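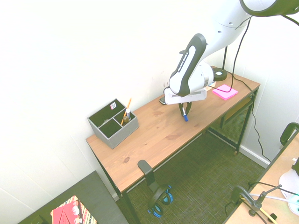 Entry 21: Desk Organizer Task, Marker Placement
December, morning session. Recorded by Yu-ting Au.

Purpose. To extend the Tremero demonstration set with examples in which the arm carries a marker across the desk and places it upright in the gray fabric organizer.

Setup. The organizer remains at the left of the pine desk. The orange pencil and the two small bottles stay in the front-right compartment. The pink sticky notes and the lamp stay at the right end and are not to be touched during an episode. The blue-capped marker is held vertically between the fingers, cap down.

Procedure. The operator guides the arm at a steady pace and pauses before releasing the marker. Each episode is stopped by hand after the arm has withdrawn. The instruction text is entered before recording begins, using the wording agreed with Tse.

Observations. Episode 2823 was discarded; the operator corrected the grasp twice, and the label no longer matched the motion. Three further episodes were marked for review in Drullis. Starting positions near the back edge of the desk are still too few.

Next session. Vary the starting height, and record 5 episodes from the back edge before changing the marker. Files are to be copied to Rekport before the desk is cleared.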